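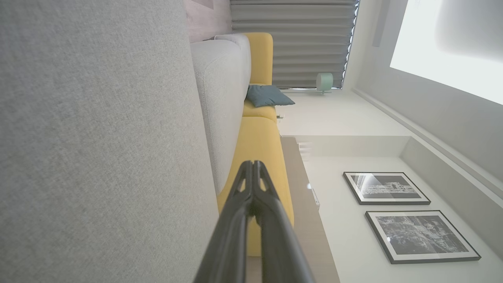 For the second half of February my job was to teach a robot arm to put sofa pillows in their place, and I did it by moving the arm myself, from a chair, with a second small arm in my hands. In English the word for this is teleoperation, but at home I say only "driving." I drive, the big arm follows, and the computer saves everything: my movements, the joints, and the video from the wrist. The sofa has yellow seats and light gray back cushions, and the teal throw pillow lies on the yellow part farther away. When the wrist turns, the whole room turns with it in the video, so the blind and the two framed pictures lie on their side and the floor goes to the left. In the first days I bent my neck to follow it. Now I keep my head straight and look only at the tips of the black fingers and at the piece of fabric where they are going.

I want to write down what I learned before I forget it. I am not a robotics engineer. I worked many years in furniture returns, where I checked sofas and chairs for damage, and I think this is why Dernum took me. They wanted a person who knows how fabric behaves when you pull it.

The project is called Grestik. The task has a simple name, "tidy the sofa," but it is divided into 6 small tasks. One is to take the throw pillow by the corner and lift it. Another is to push a back cushion until it stands straight. There is also one where the fingers go into the gap between the back cushion and the seat, and pull out something that has fallen there, usually a sock or a remote control. This last one I liked best and did worst.

The difficulty with the gap is that you have no feeling in your hands. The small arm that I hold is light and gives nothing back. If I push my own fingers into a sofa, I know immediately how deep I am. With the robot I must guess it from the video, and from the sound of the motors, which becomes a little higher when the arm is pushing against something. I learned to listen for it. When a colleague turned on the vacuum cleaner in the next room, my results for that hour were bad and I had to repeat most of them.

My first mistake was to be too careful. I brought the fingers to the cushion very slowly, stopped, corrected, stopped again, then closed them. I was proud, because I did not drop anything. Then we trained the first model on my recordings and the robot did exactly the same as me. It came near the pillow and waited there. Sometimes it waited so long that we thought the program had crashed. I had taught it to hesitate! In my recordings there were so many moments of standing still that for the model standing still was a normal part of the work.

After this I changed how I drive. Before each recording I decide where I will grasp, and I go there in one movement, not fast but without stopping. If I see in the middle that it will fail, I don't freeze. I go back a little and try again, and we keep this in the data, because the robot also needs to see how one comes out of a bad situation. At first I deleted all of these attempts, since they looked ugly to me. It was a pity, there were some useful ones between them.

The second mistake was that I always put the pillow back in the same place before starting again. I like order, it is an old habit from the warehouse. So the robot learned to reach for that one place very well, and when the pillow was moved by the width of a hand, it closed its fingers on the air. Now I throw the pillow from where I stand and accept how it lands. I also open and close the blind between the recordings, so that the light is different.

The arm is an Otomier, and the only thing I would complain about is the fingers. They are narrow at the tip, so for thick fabric I have to take more than I want, otherwise it slips out. With a seam it is easier. When I can find a seam I take the seam, and I was surprised to see that the newest model also likes to go to the seams, although I never told it anything about them.

In total I made 653 recordings for Grestik. My best day was the one with the most breaks, 12 minutes of rest after each hour, with the eyes closed. Without the breaks my hands begin to make short nervous movements in the afternoon, and you can see them later in the robot. It is a strange thing to watch a machine that is tired in the same way as you were.

Some people asked me in the comments which software we use for recording. It is called Hsu, it is made inside the company, and I can't share it. I can say that the button I use most is a foot pedal, for start and stop, and I would recommend a pedal to anyone who does this kind of work, because both hands are already busy. Mine slides on the floor, so I put a piece of rubber mat under it.

Next we continue with a blanket. I tried it yesterday for a short time, folding it once in the middle, and from 16 attempts I would show three to other people. The corner that I hold is fine, it is the other corner that goes where it wants. If somebody has experience with folding large fabric with only one arm, please write to me, I read everything, also when I answer slowly.

Posted March 2, 2021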